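Gripper and Camera Working Group
Minutes of the August meeting, Tuesday, 2 pm, upstairs meeting room

Present: Aled Wynne (chair), wet lab, controls, purchasing, one student
Apologies: safety officer

1. Minutes of last meeting

Accepted with one correction. Under item 4, the spare controller went to the Kiltunska bench, and the minutes had it going to Drolcombe. The Drolcombe bench still has only the one.

2. Matters arising

The torque driver has been found. Purchasing confirmed that the order for replacement finger screws was placed and is on back order. Wet lab asked again for the bench booking sheet to be kept in one place. Aled will move it to the shared folder and take the paper copy off the door.

3. Gripper comparison

Aled reported on the two sets of fingers under trial, the stock plates and the Lucero fingers. Both were run on the same task: pick up a glass vessel, carry it past the pipette stand, hold it still, put it back. The Lucero fingers were better on narrow glass and slower to change over. The stock plates let the glass turn slightly when the arm stopped suddenly. There were 3 slips in the full set of runs, all with the stock plates, and nothing was broken.

Wet lab said turning matters less for a plain tube than for anything with a spout or a printed scale, and asked that graduated glassware be added before a choice is made. Agreed.

There was some discussion of grip force. Controls would like one setting for glass and one for plastic, stored by name. Wet lab would sooner have a single low setting and a slower arm. Left open until the next round of results is in.

Purchasing noted that Druruvum has quoted a four-week wait on a second pair of Lucero fingers. No order to be placed yet.

4. Controllers

Controls has logged 1052 moves on the Kiltunska controller without a dropped connection. The older Drolcombe unit dropped out twice in the same week, both times on start-up. The cause isn't known. A new power supply will be tried before the unit is sent away.

The student asked whether the logs from the two controllers can be compared directly. They can't at present — the time stamps are in different formats. Controls will write a short script to convert the Drolcombe logs.

5. Cameras

Two viewpoints were compared on the pipette stand set-up, one at chest height and one at head height. The lower view is better for the end of the pipette shaft and the tops of the caps. The higher one takes in both arms and more of the rack, and operators said they felt surer of themselves with it when bringing the right arm in. Clear plastic remains a problem for the depth readings from either position.

Chest height first, then head height: 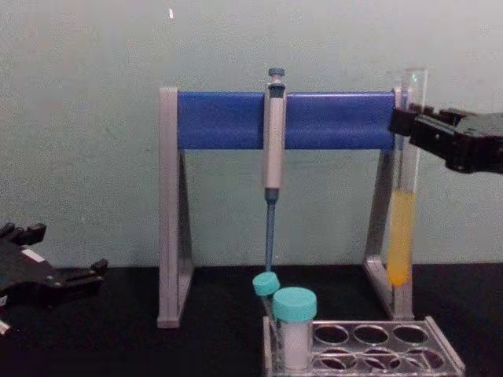
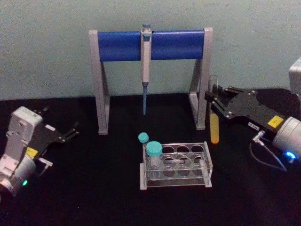
Controls proposed keeping both views for all trial runs until the end of the comparison. Storage was raised. At the present rate the bench drive will be full before the next round is finished, so older runs will be moved to the archive drive each Friday. Agreed.

Wet lab asked for a strip of matte tape along one side of the clear racks, to see if it helps with depth. The student will try this on one rack only and report back.

6. Budget

There is $2000 left in the small parts line for this year. Purchasing would like any request for brackets, cables or labels sent in as one list. Aled pointed out that the second pair of fingers, if ordered, would have to come from a different line.

7. Next round of trials

Each set of fingers to do 20 runs with a capped tube, then the same number with graduated glassware. Same operator for both sets where possible. Coloured water only, no stain, until the safety officer has looked over the spill procedure.

8. Other business

The upstairs room is double-booked for next month. Aled to find another.

Actions

Aled — booking sheet, new room, spill procedure to safety officer
Controls — power supply for Drolcombe unit, log conversion script, archive of older runs
Wet lab — choose graduated glassware for the next round
Purchasing — chase finger screws, ask Druruvum how long the quote stands
Student — tape trial on one rack

Meeting closed at 3:10 pm.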